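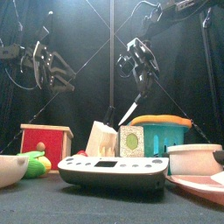

Sun 28 July

Sorting the mixed table, second go. The first go on this lot stalled because we kept arguing over whether the toys should be kept with the kitchen things or boxed apart. Settled now, for this batch at least: sort by surface and weight first, and by what the thing is for only when it goes back on the shelf. Both labels go on the card.

Starting point for the day was the crowded layout. Notes as I went, in no special order.

Kitchen knife. Dark handle, shiny blade. It has its own line on the sheet from now on. It goes in the lidded tray at the end of every session, handle toward the door, and does not go in the general bin even for five minutes. I have written this on the tray lid too. Blade marks the gray tabletop if it is set down carelessly, so put a folded cloth under it when it is resting.

Wooden box with the red front. Good, steady object, and the light wood edges make it easy to find from across the room. I would like to keep it on the left side, as it gives everything else something to be placed against. Took its measurements last week and can't find the sheet. Needs doing again. Weighed it today at 918 g on the bench scale, empty.

Corn. Green husks, yellow cob. The husks are the awkward bit — things set on top of them don't always stay. The small tan wooden ball sat there all right in the first layout, but when I put it back after lunch it rolled off twice and went under the bench the second time. Found it by the Plurkberg cabinet along with a pencil and a washer. Ball now lives in a jar lid between layouts.

Cream bowl. Tipped, as in the layout card. I tried it upright for the afternoon layout and it took up more of the table than I wanted. Going back to tipped. The card should say which way the opening faces, because "tipped" by itself got read two ways last time.

The white and black device with the buttons and the little screen. I have been calling it the slab, and it is down on the sheet under that name until somebody comes up with a better one. Glossy on top, so it shows every fingerprint. Wiped it with the dry cloth before each layout. Do not use the Flomik spray on it. That spray is for the tabletop only, and it left a haze on another glossy piece earlier in July that I still haven't got off completely. Place the slab at the front, screen up. No need to plug anything into the port.

White block with the carved-looking faces. Stands well. Behind the slab it is white next to white and easy to miss when packing up, so check for it. I'd like to try it in front of the wooden box next time, where the red would set it off.

Weights: the slab came out at 227 g, the corn didn't get done. The bench scale is fine up to 3000 g, so nothing on this table will trouble it. It does drift if the window is open. Close the window, zero it, wait for the reading to settle, then write the number down. I had to redo the box for this reason.

Layouts done today: the crowded one, and the afternoon one with more space between pieces. The crowded one is more useful in my opinion. Things overlap, and you have to decide what comes off first. With the spaced one there isn't much to decide and I ran out of things to write.

Packing. The Coltosmont crates are too deep for this lot — small things end up at the bottom and get scraped by the box. Used the 2 shallow ones from the Qureshi shelf instead. Wooden pieces in one, everything glossy or breakable in the other with a cloth over it. Knife separate, see above. I have borrowed the lid off the third shallow crate and will return it when the replacement comes.

To do:
Measure the wooden box again and put the sheet in the binder this time.
Weigh the corn, the bowl, the block and the ball.
Rewrite the layout card with the bowl direction on it.
More dry cloths. Down to the gray one.
Ask whether the haze comes off with plain water.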